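Famlow Bench Picking Practice Pack

Sold by Velthorpe
Stock item, ships flat
Category: Robot cells / Safe working / Printed and wipe-clean materials

Overview

The Famlow pack is a set of working documents, labels and floor marking for teams that run a full-size industrial arm over a bench or table and have it pick parts out of bins. It covers the setting up of the bench, the daily check, changes to the gripper and what to do when a pick goes wrong.

It was written by Ruxandra Matei, who spent most of her working life commissioning palletising cells before moving to test benches. The text was then tried out at Tănase, a small integrator, and revised after they had used it through one winter. The current version came out in March.

The pack does not replace a risk assessment. You still need one for your own cell, your own gripper and your own parts. ISO 12100 sets out the general method and ISO 10218 deals with industrial robots and the cells they work in. Both have to be bought from a standards body and neither is included here. The pack is meant for the day after the assessment is signed, when its findings have to become habits at the bench.

Who it is for

Research labs, college workshops and small integrators. It assumes that people already know how to jog the arm and stop it. If you run a fenced production line with its own safety staff you will have most of this already.

What the pack covers

Bench and bins. A bin that shifts by a finger's width will spoil a taught approach, and a bin that shifts under load may take the gripper with it. The bench sheet asks for each bin to be held against sliding in both directions and for the holding points to be marked, so that anyone can see at a glance if one has moved. Clamps are fine for this. The sheet has a column for where each clamp sits and which way its handle points, as handles left standing up in the arm's path are a common cause of knocks.

Hoses and cables. The rule used in the pack is to check slack at the far ends of the travel, with the wrist turned as far as the program will ever turn it. Checking at the home position tells you very little. Loops near the wrist should be looked at from the side as well as from above. Where a hose and a cable bundle share a route, the sheet asks for the fixing points to be listed one by one, and for each to be touched by hand with the drives off.

Speed. During teaching, with a person inside the guarded area, the arm stays in its reduced speed mode and the enabling device stays in that person's hand. The pack adds a house rule for new programs: the first three full cycles are run slowly from outside the floor line, even if the path has been simulated.

Reaching in. Hands go into a bin only when the arm has been stopped in the way your assessment says it must be. A pause between picks does not count. The card for this is the largest in the pack and is meant to be fixed at eye height by the pendant.

Mixed parts. Test benches tend to use odd collections of things, many of them smooth, hollow or awkwardly shaped. The parts sheet has a line for each item with space for its weight, how it may be gripped and what happens if it is squeezed too hard. Items that can roll out of the bin or crack into sharp pieces get a mark in the margin. Take an item off the sheet when you take it out of use.

Gripper changes. Any change to fingers, brackets or fittings means a new entry: who made it, what was changed, whether the payload data in the controller was updated. Ruxandra's advice is to treat a longer finger as a new tool, even when it bolts to the same holes.

In the box

6 wipe-clean cards, A4
Daily check pad, 500 sheets
Bench layout sheet, A3
Parts sheets and gripper change log, bound
Floor marking tape, yellow and black
Pen for the wipe-clean cards

Using the daily check

The check takes 15 minutes the first few times and gets shorter with practice. Do it with the bins in place and before the first program is loaded. Fill in the sheet at the bench – sheets filled in later from a desk tend to look the same every day. If a line fails, the cell stays off until the person named at the top of the sheet has cleared it.

Keep the used sheets with the gripper log. When something does go wrong the two are nearly always read together.

Questions we get

Does it work with any make of arm? Yes. The cards name no controller and no menu. Blank boxes are left for your own key positions and mode names.

Can the cards be altered? An editable copy comes with each pack. Please change the issue letter if you do alter them, so that old and new cards are not mixed on one bench.

Is there a version for mobile robots? Zavow, the companion title, deals with arms on moving bases.

Worked layout

The bench layout sheet is easiest to fill in with the arm stopped low over the front bin, as the reach, the hose route and the clamp positions can then all be checked together. 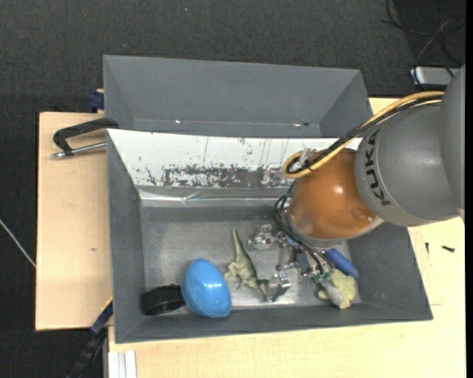 Repeat the sheet with the arm over the next bin if your program uses it, and keep both copies. Mark the bin edges first, then the clamps, then the cable route down to the floor. Refill pads and spare tape are listed separately under Famlow consumables, and replacement cards can be ordered singly by quoting the issue letter in the bottom corner.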